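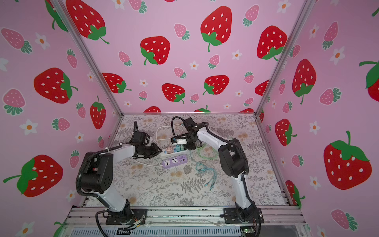

高松・Idside、1月

いちごの壁紙に囲まれた延長コードを見るために片道2時間かけた、と家人に報告したところ、返事は「そう」だった。長い付き合いになると相づちはどこまでも短くなる。

Idsideは港から内陸に入ったところにある古い倉庫で、いまは小さな会社や工房がいくつか入っている。年に一度、まとめて見学の日をやる。去年は知人に誘われたものの風邪で行けず、その知人から「来なくて正解だったよ、寒くて」と慰めとも自慢ともつかない便りをもらった。今年は健康だったので、寒い思いをする権利がようやく回ってきたわけである。

駅前からバスに乗って30分。案内には「降りたらすぐ」とあったが、降りてすぐのところにあるのは閉まったうどん屋で、倉庫はその先の橋を渡り、畑を一枚まわりこんだ奥だった。道中に矢印の看板が一つだけ立っていて、風で回ったのか、矢印は畑の中を指していた。畑のほうに靴跡が続いていたので、私の前にも素直な人がいたらしい。

受付で600円を払い、首から下げる札と地図をもらった。地図は誰かの手描きで、倉庫の柱がとても丁寧に描きこんであるかわりに、出入口がどれなのかわからない。札には名前を書く欄があり、備えつけのペンは出なかった。私は一日、無記名で過ごした。

目当てはVendovlowの部屋である。会社というより、家の中の配線まわりのことばかり考えている人たちの集まりで、ふだんは引っ越し後の片づけの相談などを受けているそうだ。コンセントが足りない、コードが長すぎる、あるいは短すぎる、どのプラグが何のものかわからない。世間の人が見て見ぬふりをしてテレビの裏に押しこんでいる問題を、わざわざ机の上に引っぱり出して眺めている。趣味が悪いと言えば悪いし、私も同類なので何も言えない。

部屋に入って最初に思ったのは、甘い、ということだった。においの話ではない。作業をする一角が、三方ともピンクのいちご柄の壁紙で囲まれているのだ。赤くて大きいいちごがあり、小さめのピンクのいちごがあり、合間に白い花が咲いている。花の真ん中は橙色。これだけ実っていれば、ジャムの一瓶くらい文句なしにできそうである。下に敷いてあるのは打って変わって落ち着いた色合いの、シダの葉と小さな花の柄で、こちらは祖母の家の応接間を思わせる。壁は小学生の部屋、床は祖母の応接間。その上に電源タップが載っている。

案内をしてくれたのはMontserrat Colladoさんという女性で、日本語がたいへん速い。柄と柄を合わせるのは難しくないですか、と私が遠回しに聞くと、「合わせていません」と即答だった。遠回しに聞いた私のほうが恥ずかしい。家というのは好きなものから順に買うのだから柄が合わないのが普通で、そういうところでコードが見やすいか見にくいかを考えたいのだという。なるほどと思いながら、自分の家の居間を思い浮かべた。縞のカーテンに格子の座布団、そこに花柄のこたつ布団。私の家は、知らないうちに進んだ研究をしていたことになる。

机の上の主役は二つの電源タップである。一つは白で、ピンクの変換プラグと青緑の変換プラグが載っている。もう一つは薄紫で、いろいろな形のプラグを受け入れる差し込み口が二つと、USBの口が並んだもの。どちらもおとなしい形をしていて、単体で見れば「ああ、タップですね」で終わるところだが、いちごの前に置かれるとなんだか茶会の菓子皿のように見えてくる。薄紫のほうなど、上にマカロンが載っていても驚かない。

私はこの薄紫というのに感心した。自分が若いころ、電源タップは白か、うっかり日に焼けた白しかなかった。家電売り場の隅で、誰にも愛されない顔をしてぶら下がっていたものだ。それがいまでは藤の花のような色で、堂々と机の真ん中に出てくる。コードのほうも白一色で押し通す気はないようで、淡い青緑のものが一群、もつれたまま置いてある。先のほうには同じような青緑のコネクタがいくつも顔を出していて、たぐってみないことには、どれがどのコードの端なのか私の目ではまるで追えなかった。

もつれている、というのはここでは悪口にあたらないらしい。見学者の一人が「先にほどいておいたほうが見栄えがいいのでは」と言うと、Colladoさんは「ほどけているコードは家にありませんから」と答えた。見学者は黙った。私も黙った。鞄の中で今まさに三重に結ばれている自分の充電コードのことを考えていたのだと思う。

廊下に出ると、隣のKarakiという工房が木の小箱を売っていた。タップを中に入れて蓋をする、いわゆる隠すための箱である。Vendovlowが机の真ん中に引っぱり出したものを、壁一枚へだてた隣では箱にしまわせようとしている。仲が悪いのかと思ったら、昼には両方の人が同じ鍋の豚汁を食べていた。世の中はだいたいそんなふうに回っている。箱は良い出来だったが、値段を見てから、もう一度見て、元の場所にそっと戻した。我が家のタップは中身のほうがはるかに安いので、箱に負けてしまう。

豚汁は11時から配るというので、それに合わせて並んだ。具が大きい。こんにゃくの切り方に人柄が出ており、おそらく急いでいる人だった。食堂がわりの場所は天井が高く、暖房の熱はことごとくその高いところへ昇っていって、二度と下りてこない。知人の言ったとおりである。帽子をかぶったまま食べている人が多く、私もそれにならった。

相席になった夫婦が、ずっと充電の話をしていた。夫が枕元で充電したがり、妻は台所でまとめてやりたい。どちらの言い分にも一理あるように聞こえたが、二人とも相手の理のほうには興味がないようだった。最後に妻が私に向かって「お宅は」と聞いた。うちは先に起きたほうが勝手に差し替えます、と答えると、気の毒そうな顔をされた。

食後、もう一度Vendovlowの部屋に戻った。一度目に見落としたものがあるような気がしたというのは建前で、建物の中で一番暖かいのがその部屋だったのである。 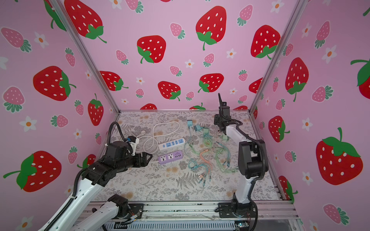

二度目ともなるといちごにも慣れてくる。奥の壁の下のほうに、机のすぐ上に並ぶ形で赤いのが三つあり、これがどうも地平線から昇ってくるように見えて、コードの話を聞きながらつい目がそちらに行く。あとで聞いたら、見学の人はたいてい好きないちごを一つ決めて帰るのだそうだ。私は奥の壁の上のほうの、ひときわ大きいのにした。決めたところで何か特典があるわけでもない。

午後は質問の時間があった。タップの向きをどうするか、という話が思いのほか長く続いた。口を手前に向けるか、上に向けるか。上に向けると差しやすいが埃がたまる、横に向けると今度は見えない。変換プラグをかませると背が高くなり、となりの口がふさがることがある。誰もが家で一度はぶつかり、誰にも話さずに済ませてきたことを、大の大人が輪になって真剣に語っている。途中で一人が感極まって、自宅の洗面所の図を描きはじめた。それがまた上手い図だった。受付の地図もこの人に頼めばよかったのにと思う。

私も一つ質問した。コードに名札をつけるのは有効でしょうか。Colladoさんは少し考えて、有効ですが、三か月後に名札の意味がわからなくなる人がいます、と言った。家に帰って確かめたら、テレビ台の裏に自分の字で「例のやつ」と書いた札が一枚下がっていた。どの例なのかは、いまもってわからない。

もう一つ教わったのは色の使い方である。よく抜き差しするものに目立つ色を割り当てて、差しっぱなしのものは地味なままにしておく。全部を色つきにすると全部が目立ち、結局もとの木阿弥になるという。これは素直に役に立った。帰り道に文具店でさっそく色テープを買おうとして、十二色入りのほうが割安だったために十二色入りを買ってしまった。教えの半分は橋を渡る前に抜け落ちたようだ。

奥の区画ではTrokenという小さな会社が、使わなくなったアダプターを引き取っていた。正確には、引き取って何のアダプターだったのか調べてくれる。持参した人が列を作っていて、紙袋からひとつずつ取り出しては係の人に見せるところなど、ほとんど診察である。「これは、たぶん電話ですね」「電話はもう捨てました」「お気の毒です」。私の前の男性は、調べてもらった結果がひげ剃りだとわかって、たいそう喜んでいた。ひげ剃りもとうに捨てたそうだが、わかればいいらしい。

みやげを売る机には、その日の豚汁の札がまだ出しっぱなしになっていた。絵はがき、手ぬぐい、結束用の布テープ。いちごの絵はがきがあれば買うつもりだったのに、あるのは倉庫の外観と、倉庫の外観の夜景だけである。布テープを一巻き買った。85円のお釣りを五円玉まじりで渡され、財布がひどく重くなった。

帰りのバスまで間があったので、橋のたもとで川を見ていた。鷺が一羽いて、こちらも見学の札を下げているような顔で突っ立っている。そこへさっきの洗面所の図の人が来て、並んで川を見た。何か話すべきかと思って、いちごはどれにしましたか、と聞いてみた。左の壁の、真ん中の大きいの、とのことだった。私はそれをあまりよく見ていない。

行ってみたい人のために書いておくと、見学の日は例年1月、上履きは要らない。厚い靴下は要る。駐車場はあるにはあるが、豚汁の鍋を運ぶ車が半分使っている。橋の先の看板は、信じないこと。

布テープはまだ封を切っていない。テレビ台の裏は相変わらずで、家人が前を通るたびに、足でそっと奥へ押しこんでいる。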